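Small things, gray table

Quick one tonight, dinner's in the oven and I have maybe 20 minutes. I've been putting off sorting the small stuff since April. You know the kind. Little bits that live in a drawer, then in a different drawer, then on the table becuase somebody needed the drawer.

So. The black case. It goes at the back of the table and it stays there, that's the rule now. Pale blue card in front of it, the one with the cartoon on it. Ella says the card needs a proper spot. I say it has one. Everything little gets dealt with in the middle, where there's light.
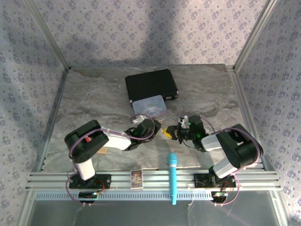

What stays, what goes

Yellow thing stays. Not up for discussion, Tan already asked. Small white thing, undecided. I've had a jar for odd parts for 4 years and I have taken something out of it maybe twice.

The flowered wallpaper stays too, since people keep asking. Tiina Tuominen wrote to say it reminded her of her aunt's hallway in the best way. Purple flowers next to that marble pattern shouldn't work and I love it. Paid 319 for the lot, paste included, and still have 2 rolls left over. Would not hang it again myself. My neck!

Cards are harder. I can't throw out a card with a cartoon on it, never could. They end up propped against things, so I guess thats the system: lean it on something and move on. The turquoise microphone needs a home, any ideas? Hook? Shelf?

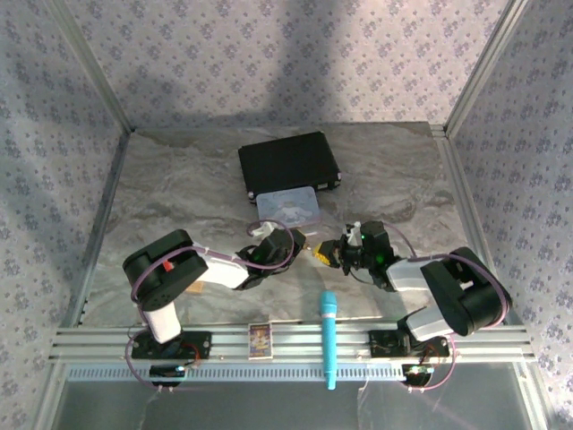
Yellow bit and white bit, turquoise mic up front.

Ok timer's going. Drawers next time, and the cables if I can face them.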